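Werham packing room — monthly bench and floor check, with my comments
Sheet 3, benches and surrounds

I've kept the same order as last month so you can lay the two side by side. Marks are OK, FIX or WATCH. WATCH means I'd like another look in January before anyone spends money on it.

1. Walkway from the roller door to the benches
OK. Clear the whole way. The pallet jack was parked with the forks down and pointing at the wall, and I was very pleased to see it (I still have the bruise from spring).

2. Floor mats
FIX. The mat at the end bench has a corner that curls up. I pressed it flat with my boot and it came straight back. Tape won't hold it, we've tried. Please swap it for the spare behind the Zoliron shelving and bin the old one.

3. Bench legs and feet
OK on two, WATCH on the end one. It rocks a tiny bit if you lean on the back corner. The foot is wound out nearly as far as it goes, so I'd say the floor dips there. Fine for bags and film, but I wouldn't put the heavy cartons on it.

4. Bench edges
OK. Ran a gloved hand along every front edge and nothing snagged. The burr we filed down hasn't come back.

5. Steel top, cleanliness
WATCH. Smudges and fingerprints on the stainless. No grit, nothing sticky, and I'm not going to fail a working bench for fingerprints. I'd just like the wipe-down to go right to the back edge at the end of the shift, as I suspect the cloth stops where people's arms stop. Use the Wunow spray and a dry cloth after. It streaks something awful if you leave it to dry by itself.

6. Yellow tape zones
WATCH. Both zones are still easy to make out, the small one at front left and the big one to the right of it, and all the lines are where they should be. The tape has little wrinkles and some darker spots, and the edges aren't quite straight any more. I don't mind crooked. What I do mind is an edge you can get a fingernail under, so if you find one, cut a fresh strip and press it down with the roller. Don't lay new over old — it builds a ridge and the bags catch on it.

7. Thin plastic sheet at the bench
FIX. White see-through stuff, crumpled, with a ragged end that looks torn, and the far end over the yellow line at the top of the left zone. Sheets need to be inside the line or in the film bin. A ragged end also sheds little slivers, and those find their way into everything. 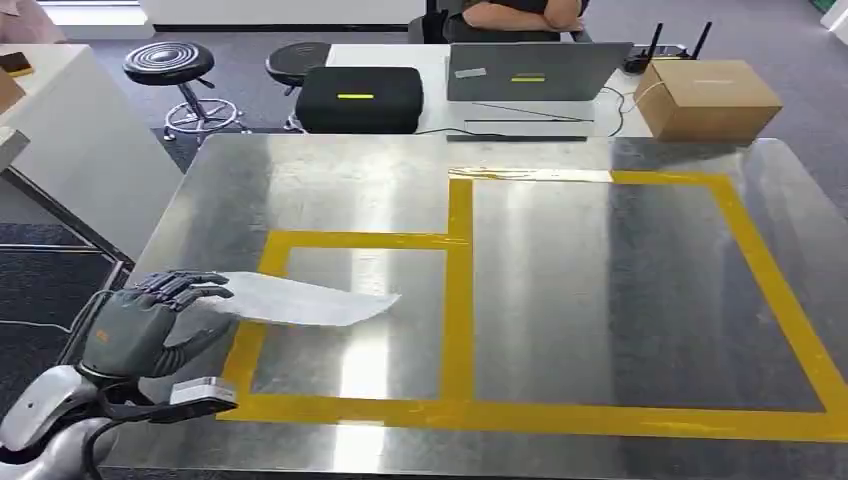
The night crew wrote on the bottom of my draft that the left zone is too small for a full sheet, and that if I want film kept inside the line I should move the line. They'd be happy with another hand's width taken off the right side, which they say never gets filled on their shift.

Fair point, and I hadn't thought of it! I'm leaving the FIX where it is for now, but I'll bring a tape measure next time and we can try the divider a bit further over. If days are fine with it too, we'll re-tape that bench first and see how it goes for a month.

8. Lighting over the benches
OK. All tubes working. There's glare off the steel at certain angles, and it washes out the tape in one spot. If it bothers you, tell me and I'll ask about a diffuser.

9. Film and bag storage
OK. Stock is 2,000 bags, all off the floor. Top shelf is a bit of a stretch for the shorter ones among us, so please use the step and not the bottom shelf. I saw the scuff marks, I know what you've been doing.

10. Knives and cutters
FIX. Three safety cutters signed out, two on the hook. The third may well be in somebody's apron at home in the wash, and I won't ask questions if it shows up again.

11. First aid and eyewash
OK. Kit from Ebrahimi is full and sealed. Eyewash is in date. Bandaids were low, so I've topped them up from the office.

Result: 11 items checked, 3 to fix. Mat, sheet, cutter. None of them should take more than ten minutes, so could they be done before the morning start. Initial beside each one when it's finished and leave the sheet on the clip by the door, the blue clip please, as the other one drops everything.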